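Re: Reusing produce bags, gross or fine?

pellmell61
Moved to Orkomham in October and my new grocery store charges for the thin clear bags. So I've been bringing my old ones back, rinsed and everything, and my sister-in-law thinks I'm disgusting. Am I?

tansyroot
Not disgusting! I've done it for years. Apples, onions, potatoes, all fine. I wash mine in the sink with a drop of dish soap and hang them over the faucet. Takes me 6 minutes, tops.

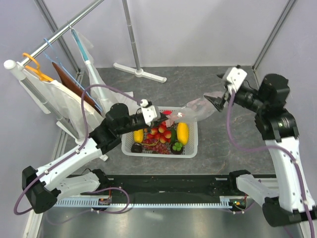
Anything that held raw chicken goes straight in the trash though — I don't care how well you scrub. And lettuce bags get slimy in the corners, so I toss those too.

gruff_oats
Sorry, but this is a lot of work to save pennies. Buy mesh bags and be done with it. I got mine at Avedov and they go in the washer.

tansyroot
I have mesh bags. Green beans poke through and cilantro wilts in a day.

gruff_oats
Then wrap the cilantro in a damp paper towel??

pellmell61
OK so chicken no, apples yes. What about bread?

tansyroot
Bread yes, if it's bone dry inside. I learned that one with a moldy rye loaf.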